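Ticket: Calendar feed blocking the wrong nights (Tusstead hut only)
Status: Solved
Opened: February 17, 2018
Category: Bakilana bookings > Calendar links > Selard

Hello, hoping somebody can help as I've been going round in circles with this since breakfast and the goats still want doing.

We let two shepherd's huts on our farm at Ullcombe, one called Orchard and one called Tusstead (after the field it stands in). Bookings go through Bakilana and we also list both huts on Selard, with the calendars linked both ways so we don't get the same night sold twice. It's worked fine all winter. Then last night I was on Selard looking at our own listing, as you do, and Tusstead was showing 19 nights as taken that are wide open in Bakilana! Mostly the night straight after somebody leaves. Orchard is perfect.

It's the worst time of year for it too, as lambing stays are the one thing that fills us up before Easter, and people book those as soon as they see a gap.

What I've tried so far:

Pressed "Refresh now" on the Selard side. It thought about it for a bit, gave me a green tick and nothing changed.

Logged out and in again on both. Same.

Tried it on my phone in case the laptop was showing me an old page. Same nights greyed out.

Took the Tusstead link off completely and pasted it back in. For a few glorious minutes the whole calendar was open (slightly terrifying, I had visions of three families turning up at once) and then the same nights went grey again. So whatever it is, it's coming through in the feed and Selard is just doing what it's told. I think?

Compared a real booking. We have a couple in Tusstead for five nights next week. Bakilana has them down correctly, arriving and leaving on the right days. On Selard the same stay is six nights long.

Any ideas very welcome. I'm in and out of the shed but I'll keep looking.

Update, after lunch

Thank you for the quick reply! You asked me to open the feed address in a browser and look at the end date for that booking. I've done that. It downloads a little file rather than opening, so I had to open it in the plain text thing on the laptop, and it's mostly gobbledegook, but I did find the booking and the end date is a day later than it ought to be. In the Orchard file every end date is the morning they leave. So that's Bakilana sending it out wrong, and I owe Selard an apology for the things I said to the screen.

You also asked whether the two huts have the same time zone and the same check-out time. Time zone is London for both. Check-out is 10 in the morning for both. I was really hoping it would be that.

And no, I haven't got a minimum gap set on the "Rules" page. It's blank for both huts, I've checked it twice and saved it blank again for luck.

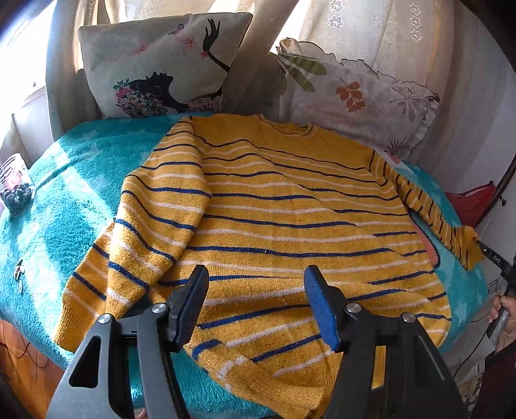 ullcombe_huts

Right, a bit more. I went through every tab for Tusstead with Orchard open next to it in another window, and I've found a difference. Under Extras we've got a "late check-out" which costs nothing, it was for guests who wanted to stay and help with the bottle feeding on their last day. On Orchard it's switched off. On Tusstead it's switched on AND there's a tick next to "include by default". I don't remember ticking that, but I was fiddling in there in the new year when I was putting the hen-keeping morning on, so it'll have been me.

If late check-out counts as using up the next night, that would explain the lot, wouldn't it? It would also explain why the Bakilana calendar looks all right to me, if it only draws the nights people are paying for.

I haven't touched it yet because I don't want to mess up bookings that are already in. If I untick it, does it take it off the old ones or only new ones? One family has asked for the late check-out on purpose, and they've paid their £70 deposit, so I'd like to leave theirs exactly as it is.

Update, teatime

You were right, unticking it only does new bookings. So for anybody else finding this, these are the steps that sorted us out:

Go to Extras for the hut (not the whole farm, there are two Extras pages and the farm one doesn't show the tick).

Open the late check-out, untick "include by default", save.

Go to each booking that's already in, open it, take the extra off by hand and save. There isn't a way to do them all in one go. I did them with a pot of tea and it wasn't too bad.

On Selard, take the calendar link off and put it back. Refresh on its own didn't do it for us, even after the feed was right. Do this bit quickly and don't wander off, as your nights are all open while the link's off.

Check one booking in the feed file before you celebrate. Mine now ends on the right morning.

The family who did want the late check-out still have theirs, and the night after is blocked, which for them is correct.

Two small moans while I'm here, if they can be passed on. It would be a big help if the Bakilana calendar showed those held nights in some way, even a stripe or a dot, as I'd never have let it run this long if I could have seen it. And the tick box could do with a line of writing next to it saying it holds the following night.

Last check before I close this: Tusstead matches on both sites, Orchard hasn't budged, and we've had an enquiry already for one of the nights that was stuck. Thanks ever so much for your patience with me.

Closing now. If the end dates slip again I'll reopen this one and not start a new ticket.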